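Visit report: Thaler workshop, Cadville

The Thaler workshop makes wooden trays, bins and sorting boxes for schools, test rooms and small assembly shops. I went in May with Gebhard Mösli, who buys storage for Kunent and had a list of questions on surface wear. Our guide was Houshang Tabrizi, the production lead. We started at 9:20 at the goods entrance and left shortly after lunch.

Stock room. Boards are stored flat on racks and stay in the room for 20 days before cutting. Tabrizi keeps a paper log clipped to each rack with the delivery month and two moisture readings, one taken on arrival and one on release. Mösli asked what happens to boards outside the limit. They go back on the rack with a red tag and are read again a week later.

Cutting. Blanks for a bin come from one board where possible, so the panels move together with changes in humidity. The side panels are beveled on both long edges. The saw is reset for each bin size, and the first set is assembled dry with tape. If a corner shows a gap, the bevel is corrected before the rest of the batch is cut. We saw one dry assembly come apart and go back to the saw for a half-degree change.

Assembly. Glue, clamps, overnight cure. The flat rim goes on last and covers the top edges of the panels. On the older Drimero pattern the rim was narrow, and customers reported chipped corners where tools were rested on it. The current pattern has a wider rim. I asked for the change in weight and was told it had not been measured.

Paint. Two coats, sanded between. Panels can be ordered in different shades. Output last year was 1,765 bins of all sizes, against 3,785 flat trays, which need less labor and have no beveled joints. Tabrizi would like the ratio to shift toward bins, but the paint room is the limit. It has a single drying rack, and a second one will not fit until the old compressor is moved.

Blocks. Cut from offcuts, edges eased by hand on a belt sander, then dipped in color. Mösli compared a few of them with a steel rule and found the lengths consistent. The dipped finish was slightly thicker at the ends. He noted this as acceptable for sorting work and unsuitable for anything that has to stack tightly.

Bin in use. The last stop was a table where a gray bin and a set of blocks were laid out. Sloped walls matter for this kind of work: a block that lands against the side tends to slide down to the floor of the bin, and a hand or tool can approach at an angle. The drawback is floor area, which is smaller than the rim suggests.

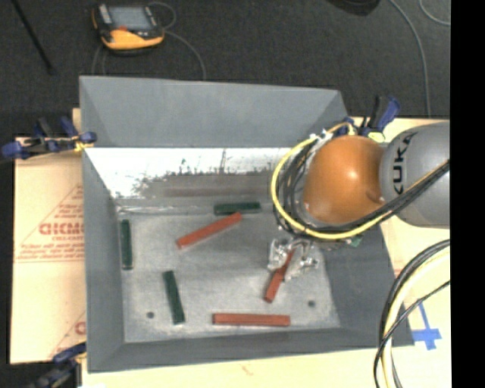
Open-topped gray bin with green and red-orange blocks, KUKA arm at right.

The speckling and scuffs along the lower edge of the white section were of most interest to Mösli. He asked whether a harder topcoat was available. It is, at extra cost and with 5 more days in the paint room. There are also two small holes drilled in the floor. I did not ask about their diameter and should have.

Items to follow up:

Price for the harder topcoat, per bin and per batch.
Hole diameter and spacing.
Whether the wide rim can be supplied separately for Drimero bins already in service.
Lead time once the second drying rack is in place.

Parking is at the rear of the building. Visitors need closed shoes, and ear protection is handed out at the saw room door.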